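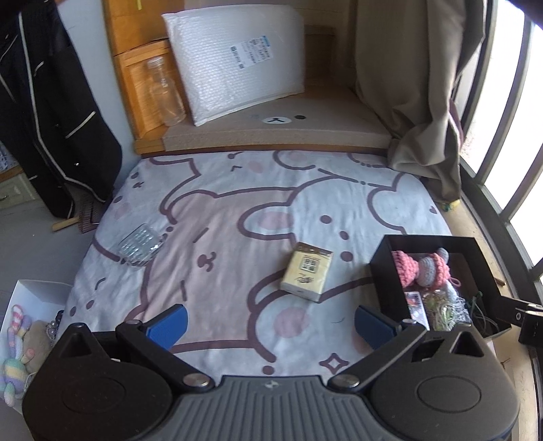 Bear print sheet, pale ground, light wrinkling

Thread: Pilling on printed cotton sheets

tulitz_k
2019-04-24
Bought two kids' sets, same print, one percale and one sateen. The sateen is pilling along the foot end. Both were washed at 105 F and tumbled on medium. Is this the weave or my dryer?

joltent
Weave, mostly. Sateen floats several yarns over one, so there is more loose fiber on the surface to rub up. Percale is one over one – less exposed yarn. Check the label for polyester too. Blends hold on to their pills, while pure cotton tends to shed them.

Ji-hoon Geum
Disagree on "mostly". Short staple cotton will pill in either weave. I would look at the dryer load first. A fitted sheet balls up and grinds against itself. Dry it alone, on low, and pull it out slightly damp.

joltent
Staple length matters, but he has the same print from the same maker and only one is failing.

Ji-hoon Geum
Same maker does not mean same yarn. Mills change suppliers between runs.

tulitz_k
Label says 100% cotton on both. No staple length given.

lernenetti
Turn it inside out for washing and skip the softener. A fabric shaver is fine on the plain areas, but go lightly over the outlines if it is a pigment print. The color sits on top and will thin out.

tulitz_k
OK. Low heat for both until June, then I will post again.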